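Boards > Kitchen & Bath > Countertops

Light gray speckled counters: a year in, would you do it again? 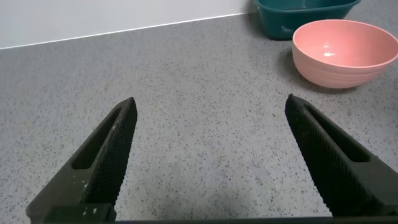 Last edited in August by brallwood_beth (edit 2)

brallwood_beth wrote:
Hi all! I promised to come back once we'd lived with the new counter for a while, so I'm finally sitting down with my coffee to do it. Light gray, tiny dark flecks all over, plain white wall behind it and a thin white strip where the two meet. The color is called Fanum and I carried that sample in my purse for 4 months (my sister still teases me). I do love it. My coral-pink bowl looks so cheerful on it, and crumbs just vanish into the speckle. My question is about that white strip. Do I leave it, or pull it off and put up a proper backsplash?

cocco71 wrote:
Oh, I'd leave it! We have nearly the same setup and the plain wall is so restful. Wipe the strip down with dish soap now and then and it stays bright. I'd spend the money on more bowls, but I'm a bowl person, so take that with a grain of salt.

grout_and_about wrote:
I'm going to disagree, kindly. A painted wall behind a counter is fine until the first pot of tomato sauce. We were quoted $721 for tile from Netura, which felt like a lot at the time, and I've never once missed that money. Also, crumbs vanishing isn't a plus in my book. I want to see what I'm wiping up!

cocco71 wrote:
Well, that depends where the stove is, doesn't it? Beth, is this stretch anywhere near it?

brallwood_beth wrote:
No, the stove is on the other side of the room, and this is where I mix and set things down. And grout, fair point about the crumbs. I run my hand over it before I roll out dough, and I do get surprised sometimes.

grout_and_about wrote:
Then I'll soften a bit. Tile behind the stove, paint over here, and use a scrubbable paint if you haven't already.

Comments (2)

pie_on_sill: Same speckle here and we went with the tile. Pretty, but I do miss the plain wall.

mornings_at_6: What's the pink bowl, please? I've been hunting for that color all summer.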